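Flooring & Finishes Board > Wood Floors > Herringbone refinish, oil or water based?

slabjockey
Posted Friday, September 7, 2018

Looking for opinions before I sign something. We have 536 square feet of oak herringbone in the long room at the back of the house in Plernville. Finish is original as far as I know, gone orange, with a couple of gray patches by the patio door where the previous owners apparently kept a pond.

Got two quotes. Gallardo Floors wants to sand to bare wood and put down oil-based poly, three coats. The other outfit, Burnley, wants to do water-based with a sealer underneath, and they're higher by enough that I noticed. Both guys looked at the floor for the same length of time and sucked their teeth in the same way.

My wife wants it to stop being orange. I want it to stop being a topic. Which one?

oldpine_newpine
Water-based, no contest. Oil goes amber. It goes amber on day one and keeps going. If orange is the complaint you'd be paying a man to put the orange back.

Get the sealer in writing too, with the product name. "A sealer" covers a lot of ground.

kneepads4life
Going to disagree with the above, as is tradition. I've done floors for 39 years and the oil jobs are the ones I don't get called back on. Water-based has gotten better, fine, but on herringbone you've got grain going two directions and every lap mark shows when the sun comes in low. Oil gives you time to work. Water-based dries while you're still thinking about it.

Also a lot of that orange is old finish. Once it's sanded off you may be surprised how pale the oak is.

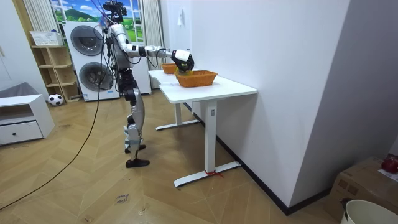
What I'd worry about more is who's running the sander. Straight strip flooring forgives you. Herringbone sanded with the big drum the whole way gets scratches across half the blocks, and you only find out when the first coat goes on and it's too late to be polite about it. Ask both of them how they make the last passes. You want to hear the words planetary or multi-disc. If you hear "don't worry about it," worry about it.

oldpine_newpine
Pale after sanding, yes. Then you put oil on it and it's the color of tea. We have had this conversation in at least four threads.

kneepads4life
And I've been right in all of them.

drywell
Has anybody mentioned hardwax oil yet or am I the designated guy this month? Spot repairs, no plastic look, you can fix the bit by the patio door without redoing the room. I used Drastora matte on my hall in July and I'd do it again.

slabjockey
How's it holding up? We have a dog and some chairs with opinions.

drywell
It's been two months, so ask me in 2 years. So far a few water rings that came out with a bit more oil and a pad. You do have to keep up with it, though. If you're a person who reads the maintenance sheet you'll be happy. If you're a person who puts the maintenance sheet in the drawer with the takeout menus, get poly.

slabjockey
I am very much the drawer.

grout_expectations
Nobody's asked about the gray patches. Gray is water that got through the finish. Black is water that got through and reacted with the tannin in the oak, and black mostly doesn't sand out. Gray often does. Poke it with a screwdriver somewhere it won't show. If it's soft, you need new blocks there and neither quote is worth much until that's priced.

Check how thick the blocks are too. Pull a floor register or a threshold and look at the edge. If it's been sanded a few times already you might be closer to the tongue than you'd like.

slabjockey
Okay, went and did the screwdriver thing. Hard. Pulled the threshold, and there's a good quarter inch above the tongue, which I'm told by the internet is healthy. One block near the door rocks when you step on it.

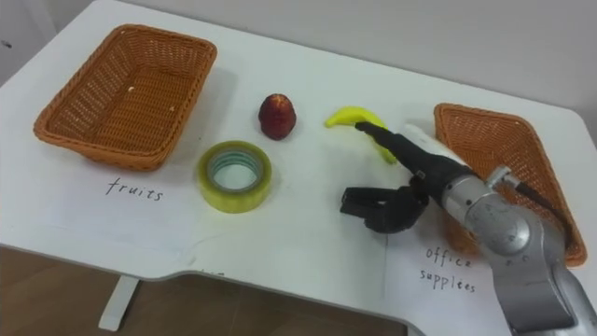
I also called both places back. Gallardo says they finish with a multi-disc and will do water-based if I want it, for a bit more, still under Burnley. Burnley says they'll reglue the loose block at no charge and can't start for 7 weeks. Gallardo can start in two, which either means they're efficient or means something else.

kneepads4life
Two weeks out in September could just be a cancellation. Ask for the last herringbone job they did and go stand on it.

oldpine_newpine
Agreed with kneepads, and I'd like that recorded. Go look at a floor. Bring socks, some people are funny about shoes. And glue that loose block before anybody sands, or it'll chatter under the machine and you'll have a dip there forever.

grout_expectations
Make them vacuum out the gaps before the sealer too. Whatever is in there gets locked in for good.

drywell
Satin or matte, whichever way you go. Gloss on herringbone looks like a bank lobby, plus it shows every dog hair.

slabjockey
Going to see a Gallardo floor on Tuesday. Water-based, satin, pending the dog. Will report back if I'm still speaking to anyone in the house.

kneepads4life
You'll have lap marks.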